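Damp, again

7 November 2025

Quick one because I've got a tray of parkin in the oven and about half an hour before it wants looking at. Several of you asked what happened with the damp. So. Damp update.

For anyone new -- we moved to Buvavthorpe in March, into the end house of a terrace that had been on the market for ages, and I now understand why. Lovely house. Big windows, good light, a pantry with an actual marble shelf. And a back wall that smells like a pond.

The survey said "some evidence of moisture at low level". Which I read as, oh, a bit of moisture. Low level. Fine. What it meant was low down on the wall, and quite a lot of it. My own fault for reading it on the bus.

First thing we did was panic and ring a damp firm. Bosix. They came out within the week, very polite, boots off at the door, stuck a meter in the plaster and it beeped like mad. Rising damp, they said. Chemical injection all along the back, hack off the plaster to a metre, replaster, 2,000 for the lot. Plus VAT, said more quietly.

I nearly signed. Had the pen in my hand. Then tea happened and the form got put under the fruit bowl and I forgot about it, and that was the best bit of forgetting I've done all year.

Second opinion was Mészáros, the builders on the Thirsk road. Nothing to sell me in the way of injections. Walked round the outside before they'd even come in. Took all of ten minutes. The flower bed along the back was piled up well over the bricks where the damp course is, so the soil was just sat there against the wall like a wet flannel. Also the downpipe had a split in it at the back where you can't see it from the path. Also somebody in the past had rendered over an airbrick. Why would you do that. Why.

So the job went from 2,000 pounds to a spade, a length of downpipe and a chisel. I did the soil myself over 3 evenings. It is heavy, soil. Barrowed 11 loads of it up to the top of the garden where it's now a sort of hill, and the fennel has never been happier.
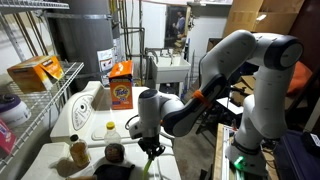

Lorna left a comment on the last post to say I was being hard on the injection people, because she'd had it done in her mum's bungalow and it had stayed dry for 9 years, and could I please not put folk off something that might be right for their house. She also said to open the windows more, and that lime plaster is dearer but worth every penny on an old wall.

Fair enough on all of it. I'm not saying it never works, I'm saying check your gutters first. And she's right about windows. I grew up in a house where you shut everything from October onwards to keep the heat in, and it's a hard habit to shift. Now it's a blast of fresh air first thing, every room, while the kettle's on. Freezing. Tea tastes better though.

Other things we've changed. No more drying clothes on the radiators, which I miss, there's nothing like a warm towel. The wardrobe has come forward a hand's width from the outside wall and the green fur behind it hasn't come back since I wiped it down. Lids on pans. Bathroom door shut with the fan running. All the boring stuff your gran would of told you.

We did buy a dehumidifier too, an Astix, second hand from a woman in the next village. It's noisy and it's ugly and I love it. Emptying the tank is oddly satisfying -- all that water, out of the air, and I carry it down the sink like a prize. For a couple of weeks I wrote the amounts on the back of an envelope and then lost the envelope, so no graph, sorry.

Is it fixed? Don't know yet. The wall's paler than it was and the pond smell has gone down to more of a puddle. Mészáros reckoned a solid wall takes months to dry, a month for every inch as a rule of thumb, and not to touch the plaster till spring at the earliest. So we are living with a tidemark and some bubbly paint. I've hung a calender over the worst of it.

What I'd do diffrently. Go round the outside of the house in the rain, in a proper coat, before ringing anyone. That's where I'd have seen the downpipe. I'd also not paint a damp wall with that stain-block stuff in week one because it looked nicer for visitors. It came off in sheets.

Next job is the airbrick on the other side, which is fiddly, and the chimney, which I'm not thinking about until after Christmas. If anyone's had a cowl fitted on an unused chimney let me know what you paid and if it rattles in the wind.

Right, timer's going. Parkin.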